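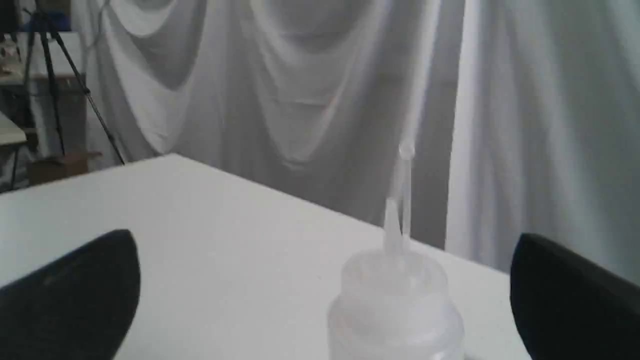 Figure 4. Wrist view at the start of a bottle trial. The squeeze bottle stands on the white table between the open fingers, nearer to the right one.

4.2 Squeeze bottles

The second group of chores concerns bottles which must be picked up, turned over and squeezed. In a kitchen this is sauce or oil; in the workshop of our partner Gasser it is glue and light machine oil. We selected this group after the interviews of Section 3, where the workers named "putting a drop in the right place" as a chore they would gladly give away. A person learns it in a few minutes. For the gripper it was the most difficult of the chores which we tested on the table.

The difficulty begins before the contact. The bottle is translucent and milky, and against a white table and a white curtain its outline is weak (Figure 4). The nozzle is long and thin, and in this view it can be separated from the background mainly where a darker gap between the folds of the curtain lies behind it. We did not change the background to a dark one. A real shelf or sink does not offer the best contrast either, and a result obtained only with a black cloth would say little about the use at home.

Each trial had two parts. In the first part the arm had to grasp the bottle by the body and lift it without tipping. In the second part it had to turn the bottle, bring the tip over a printed mark, and release one drop of water coloured with ink. The operator, Mechthild Moser, placed the bottle by hand before each trial and did not help afterwards. A trial was stopped if the bottle fell, if the tip touched the table, or if two minutes had passed.

The grasping policy was trained on 2000 demonstrations from the Brirnent collection, of which 1429 contain a container of some kind. Only a small part of these are soft containers, and in most of them the container is coloured. We added 20 demonstrations of our own with the milky bottle. The controller for the force was the standard one of the Setik arm, with the upper limit reduced so that the wall of the bottle is not pressed flat.

The first part succeeded in most trials. When it failed, the reason was usually the height of the grasp. The policy preferred the shoulder of the bottle, just under the cap, where the shape is more rigid and where the horizontal ridges give an edge to follow. A grasp at this place is secure for lifting, but it is nearly useless for squeezing, as the wall does not yield there. We therefore saw many trials which look correct at the end of part one and cannot be finished in part two. A measure which counts only lifting would have hidden this problem from us.

The second part was clearly weaker. Two kinds of error were frequent. In the first, the arm placed the tip beside the mark. The position of the tip is estimated from the cap and the cone of the nozzle, and a small error of angle at the cone becomes a large error at the end of the thin tube. In the second, the squeeze was too strong or was held too long, and several drops came out together. A person corrects this by watching the drop while it grows. Our system looks at the image too slowly for such a correction, and the drop is in any case almost invisible to it at this resolution.

We also repeated the trials in the evening, with the lamps of the laboratory only. The lifting part became slightly worse and the placing part became much worse. At Sorkovmont, where the second arm is installed, the same tendency was observed with daylight from a side window, although the table there is grey. We have no complete explanation for this and report it as an observation.

What does this mean for the question of the paper? For the workshop we would say that a machine can already fetch the bottle and hand it over, and this alone saves some walking. It cannot yet be trusted to apply the glue, unless the bottle is held in a fixture and the nozzle is replaced by a rigid one. The foreman at Gasser remarked that with such a fixture he would not need the arm. We find this objection fair, and we return to it in Section 6, where the cost of preparing the workplace is compared with the time which is gained.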